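Mernwood Young Readers' Circle
Minutes of the August planning meeting

Present: Kheri Massawe (chair), Ravindran Fernandes, Hélder Simões, Nassoro Makokha (minutes)
Apologies: Dennis Khaemba

The meeting opened at 6:40 p.m. Minutes of the last meeting were accepted with one spelling correction.

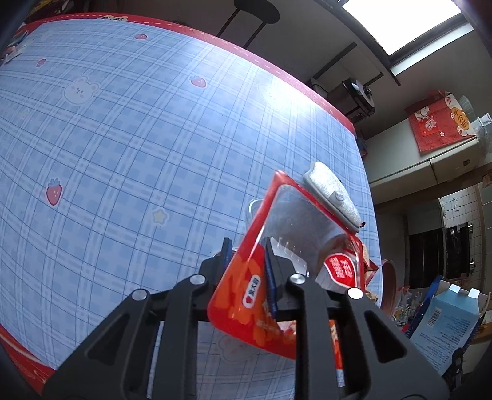 Snack package and white foam sleeve, in that order.
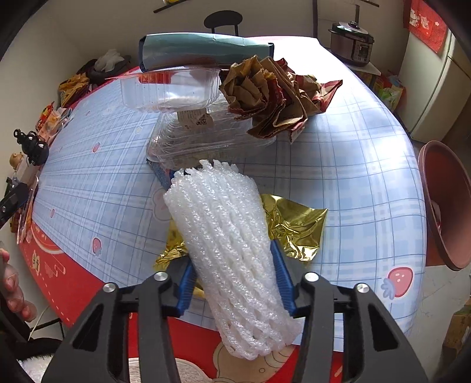 1. Fall title
Ravindran asked whether members need to have read the first Uderside book before starting the second.
Kheri replied that the second book follows a new lead character and repeats the rules of the gate in its opening chapter, so new members can start there. The ending will mean more to those who know the first one.
Agreed: the fall title is Uderside, book 2. Hélder will write a one-page recap of book 1 for anyone who wants it.

2. Age guidance
Nassoro had read the full book and reported on the siege chapters. Two characters die, one of them a child. The writing is restrained but the chapter is long. Hélder thought it suitable for ages ten and up. Ravindran would prefer eleven. Agreed on ten, with a note to parents in the sign-up letter.

3. Story contest
The theme will be "A door that was not there before." The limit was set at 3,050 words – last year's was lower and several writers asked for more room. Entries may be set in an existing fantasy world only if the characters are the writer's own. Dennis sent word that he is willing to judge again. Kheri will ask him about the younger group as well.

4. Book money
The balance stands at $798. Ravindran has a price for paperbacks from Masson but it does not include shipping. He will get the full figure before ordering.

5. Other business
Hélder suggested Dituneck as the winter title. Nassoro found the first hundred pages slow and the map hard to follow. Held over until 3 more people have read it.

The meeting closed at 7:55 p.m.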